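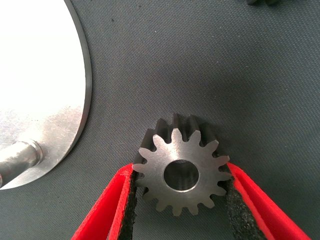

Dindbridge team reports gear assembly results

11th June

The Olholm Laboratory at Dindbridge has completed the first stage of Rebelo, its study of how two-armed robots learn to fit small machine parts. The task is to place spur gears on a round metal plate so that the teeth mesh. The control policy was trained on 1360 demonstrations, each guided by a human operator.

The central question was whether close views from the wrists improve the final moments of an insertion. The policy was tested over 50 trials with the wrist views and 50 without them. Most failures without the wrist views occurred when the gear reached the shaft slightly tilted and jammed. With them, the arm usually corrected the tilt before pressing down.
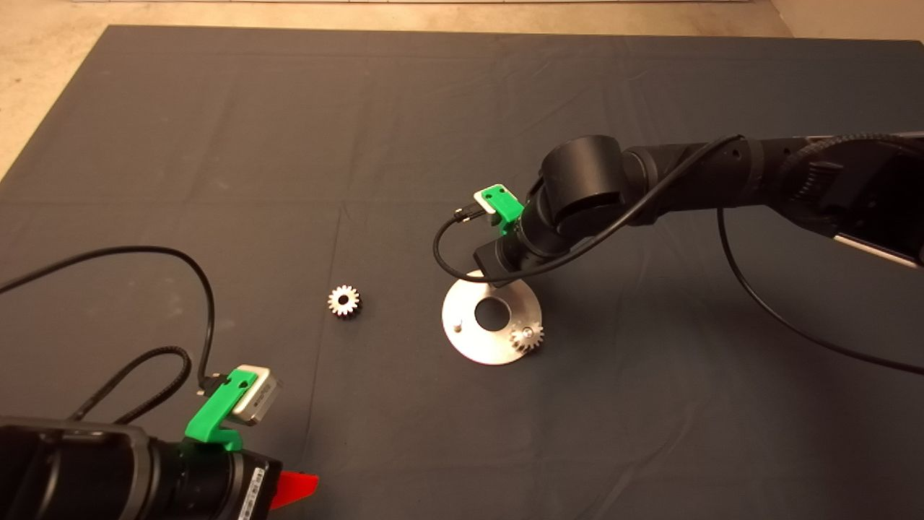 Will the method work with gears the robot has not handled before?

The laboratory does not yet know. The second stage will test 5 new gear sizes with no further training, and results will be reported to members when the trials are complete.

The work is supported by Forulico under a 2-year agreement. A technical report may be requested from the laboratory office.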